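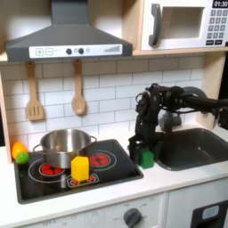 I assembled the play kitchen in September and have put off writing it up, mainly because the first version of the worktop layout was wrong. These notes cover what I settled on.

The unit is a Fosen with a light wood frame and a white worktop. Assembly took 182 minutes including a break for tea. The side panels go on before the back wall. The instructions show it the other way round, and if you follow them the lower screws can't be reached with a normal screwdriver.

Hood and microwave

The hood has a printed control strip with plus and minus buttons and two knobs. The microwave sits on its own shelf to the right, with the display at 01:30. I fixed the hood with 2 extra brackets from Goker because small people hang off things. Check it for movement every month or so and tighten as needed.

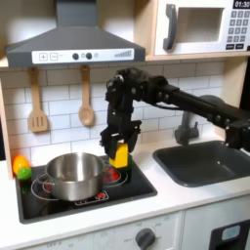

Hob and pot

The hob is black and set into the worktop, with the burner rings printed on. The pot is stainless steel and takes up a good part of the left side. I tried a lighter tin one from Giment first. It weighed 300 grams and slid whenever the worktop was knocked. The steel one weighs 700 grams and stays put.

For food we use toy fruit and veg plus plain coloured blocks. A green cube can be peas one day and soap the next, so I have stopped buying detailed pieces. Blocks also wipe clean faster than anything with a bumpy surface.

The spatula and the spoon hang against the tiles. Handle up is the better way round, as the heads stay clear of the shelf.

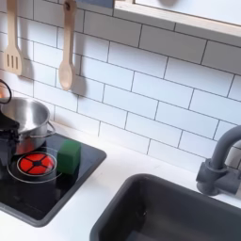

Joscha Böttcher wrote to ask whether the tile pattern lifts at the corners, as his did within a few weeks. Mine has not so far. I pressed the sheet down with a dry cloth from the middle outwards and left it overnight before fitting the shelf. Lurdes Sampaio suggests a thin line of clear sealant along the bottom, and I may do that when the sink comes out next.

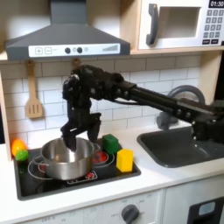
Still to do

Replace the tap washer. Sand the lower edge of the left side panel, where the Tiedemann oil has dried rough. Find a lid that fits the pot.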